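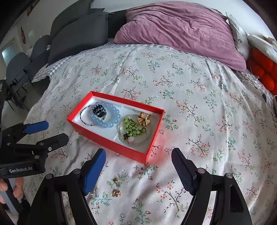

Rellstead Open Day: small-object sorting set

README, version 3

Summary
Recordings from the June open day at Rellstead, where visitors watched sorting work done with hand-held grippers and could then try it themselves. The task is tidying jewellery and hair accessories using a red box on a bed. The set was put together by Pinix, with checking done at the Pledska office.

Contents
clips/ 30 sessions, one folder each
notes/ plain text, one file per session
labels.csv start and end of each grasp
Total size is 13 GB. The labels file has 4000 rows.

Task
Pieces are picked up one at a time and put in the box, or taken out and laid on the sheet. Beaded bracelets, clips and single beads are all used. There is no fixed order.
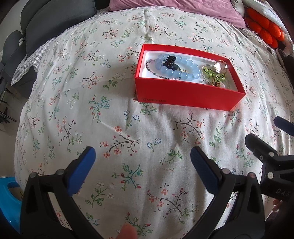 Thin strands of small beads are the hardest to label. They slide under the larger bracelets, and the grasp often starts before the strand can be told apart from what lies on top of it. Where the start was unclear, the row is marked "u" in the last column. Clear beads have the same problem against the white lining.

Known faults
The printed sheet confuses simple colour-based methods.
Morning sessions have no sound.
Two visitors' sessions were removed at their request, so the folder numbers have gaps.

Use
Research and teaching only. Please cite as "Štefanec open day set, Rellstead". Štefanec is the project name and keeps its accent; file names use "stefanec".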